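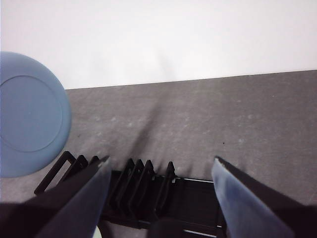

Is a small plastic dish rack good enough for everyday use, or should you spend the money on stainless steel?

For a household of one or two that washes up after every meal, plastic is good enough. If you cook for four and leave everything until the evening, buy a bigger steel one.

Hondell plate rack, black, small
By Kyung-hwa Chae
November
586 shares | 3 comments

I bought the Hondell after my old wire rack started leaving rust rings on the counter. I had also looked at the Urnisent, a two-tier steel model, but it stood too tall to fit under my cupboards and cost more than I wanted to pay for something that holds wet plates.

The Hondell is black plastic, with a low, flat base and a row of upright tines for plates. There is nothing to assemble. It weighs very little, so it can be picked up and moved with one hand when you want the bench back, and I keep it in the cupboard under the sink between meals.

Dinner plates are what it does best. The tines lean slightly, so a plate rests back against them and stays put. My everyday plates are pale blue with a raised ring around the well, and they have a fairly shallow rim. They slot in without trouble and come out again without knocking the one beside them. Side plates are fine too. Deep pasta bowls are not. They take up the room of two plates and tip forward if you bump the bench, so I dry those by hand.

Mugs and glasses have to go somewhere else, on a tea towel in my case. There is no cutlery holder with it. Tallthorpe sells a clip-on one, but I tried it and the clip was too wide for the edge of the base.

My main complaint is drainage. There is no tray, and water ends up on the counter. On a grey benchtop like mine you don't notice the puddle until you put your sleeve in it. A folded cloth underneath fixes this, or a thin silicone mat if you have one the right size.

Cleaning is easy enough. Hard water leaves a white film that shows up badly on black plastic. I soak the rack in warm water and vinegar every few weeks, then go over the bottom of the tines with an old toothbrush. The colour has not faded. One tine has a small scratch from a cast iron lid I should not have put there.

After 4 months of daily use nothing has cracked or bent. I would buy it again at the same price, though I would like to see a version with a tray.

Good for: plates, small kitchens, renters
Less good for: bowls, pots, anyone without a spare cloth

2229 views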